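Reports > Household Tasks > Interim

April 2018
By Venla Valtonen
5 min read

Interim report to Reltov on the Benumberg table-clearing work

This covers the second period of the grant. The first report dealt mostly with hiring and with getting the arm mounted, so there were few results to give. There are more now, and they are mixed.

The question you asked us to answer was whether a machine can clear a table in an ordinary home or a small shop back room without a person standing by. Our answer at this point is no for a mixed table, and nearly yes for a table with one kind of thing on it. The gap between those two is what most of this report is about.

What was done

We logged 1,793 pick attempts in the period. An attempt begins when the arm leaves its rest position and ends when it either lets go of the object at the drop point or gives up. Re-tries on the same object count as new attempts. We used the same rule in the first report, so the logs can be compared, but the earlier one is short and I would not lean on it.

The work was on tabletop items of the kind people leave behind after eating or getting ready to go out: drinks, wrapped food, paper cups, mugs, trays, tissues, pump bottles. The table is carpeted. We changed to that surface in March after the hard top gave us trouble with light objects sliding away before the fingers closed. Carpet stops most of the sliding. It brings a problem of its own with flat things, covered below.

What goes well

Mugs are the most reliable item. If the mug is upright and the handle is clear of its neighbors, the arm takes it by the rim and puts it down upright at the drop point. Anneli Ruotsalainen rewrote the approach path so the wrist comes in from the side away from the handle, and since then we have stopped seeing mugs dragged along by a finger caught in the loop.

Drink bottles lying on their side are good as long as they are closed. A part-full bottle shifts its weight when lifted, and early on the arm read that as a slip and put the bottle back down. The threshold was changed. It now waits for 300 milliseconds before deciding, and most of those false stops are gone.

Tissue packs can be lifted from either end. The arm sometimes takes the loose tissue and leaves the pack. We count that as a failure, though a person watching might be kinder.

What goes badly

Wrapped food is the worst. A sandwich in clear film is soft, has shiny parts that confuse the depth reading, and usually has a flap of plastic that sticks out further than the food does. The arm aims for what it takes to be the middle and often closes on the flap. When it does get the sandwich it tends to squeeze too hard. We have been through a good many sandwiches. Lowering the grip force helps the bread and loses the package about as often, and I do not have a setting I would recommend to anyone yet.

Stacked paper cups are next. Lifting the whole stack from low down works. Lifting from the rim brings away one or two cups and tips the rest. The software has no idea that a stack is several things, and we have not tried to teach it. Our rule for now is to grip low and treat the stack as one object, which fails when the stack is leaning.

Pump bottles on their side are hard for a plain reason: they are long, the weight is at one end, and the pump head catches on the pile. Two of ours leaked after being held by the neck.

Metal trays are mostly a failure on carpet. There is no gap to get a finger under, and the surface reflects whatever is above it, so the arm sees an edge where there is none. Pushing the tray to the edge of the table and gripping the overhang does work. It takes a long time and knocks other items, so the tray has to go last.

Speed

A person clears our usual setup in well under a minute. The arm took around 200 seconds on its better runs, and those were runs without a tray. I know the Darkthorpe team has reported faster times on a comparable task. They work with boxed goods on a hard counter, and I would expect us to be faster on that too.

Unattended running

We tried 32 runs with no one in the room and an alarm set to go off if the arm stopped. More than half ended with the alarm. The usual cause was an object that had been moved out of reach by an earlier failed grasp. The arm does not go back and tidy up its own mistakes, and I think this matters more for home use than grip quality does. A person who drops a cup picks it up again without thinking. We have nothing that does this.

Equipment and staff

The finger pads wore through sooner than planned and were replaced from the spares line. The second set is a softer rubber from Bautista and has held up so far. We need one more set to finish the year, which is inside the budget. Staffing is as planned — two of us full time, with Anneli on the control side and me on setup, logging and reports.

The reset work between runs is still done by hand and takes more of the day than I estimated in the proposal. I would like to move part of the travel money to pay for a part-time helper. A separate request is attached.

Next period

We will stop work on trays unless you object. The time goes to wrapped food and to recovery after a failed grasp, in that order. I had recovery down for the end of the year and have moved it up on the strength of the unattended runs. We will also put the same items on the hard top again for a short series, so there is a fair comparison between surfaces.

I have left out a success rate for the full period. The mix of items changed too much between weeks for one number to mean anything. Rates by item are in the log summary and I can go through them by phone if that is easier.

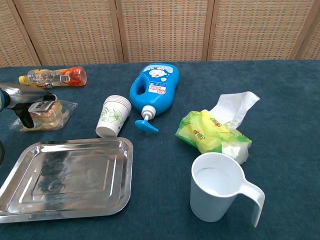
Anneli Ruotsalainen would rather have the order reversed, with recovery first and wrapped food after it. Her view is that a better grip on sandwiches only makes the failures rarer, and that a home user will still come back to a stopped arm and a half-cleared table. She also asks that trays be kept in as a last item on a few runs, so that the pushing routine does not go stale.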